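How to run a fantasy draft without losing your friends

Last updated: November
Print this page | E-mail this page

Our league, the Kundwood Over, has eight managers and has survived more rows than seasons. Most of the rows were about the draft. What follows is how we do it now, and you're welcome to steal it.

Fix the order early. Draw it a fortnight ahead, in front of everyone, and write it down. Sofia Konstantinidis once drew it alone in her kitchen and came out with first pick. She has heard about it since.

Use a snake. Whoever picks last in round one picks first in round two, and back you go. Explain this twice. Someone will still try to pick out of turn and look wounded.

Print the player list. Ours runs to 175 names, which is plenty. The full one had 651, including several gentlemen who had retired, and we lost a good half hour to people reading it aloud.

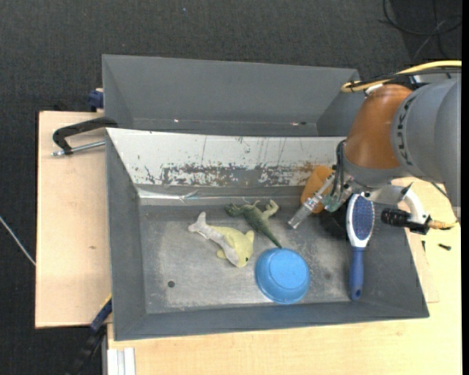 Two grey trays on a pale wooden tabletop.

Set a clock. Two minutes a pick, with one extension each for the whole night. If time runs out, you get the highest name left on the printed list, even if he's your fourth kicker.

Allow trades of picks, but only between rounds, and only once both managers have said "agreed" out loud. A nod is not a trade. Nor is "go on then, maybe".

Have one person write up every pick as it's made, and read the squads back before anyone goes home. Start at 7pm if you want to finish the same evening. Feed people after round four, when the sulking starts.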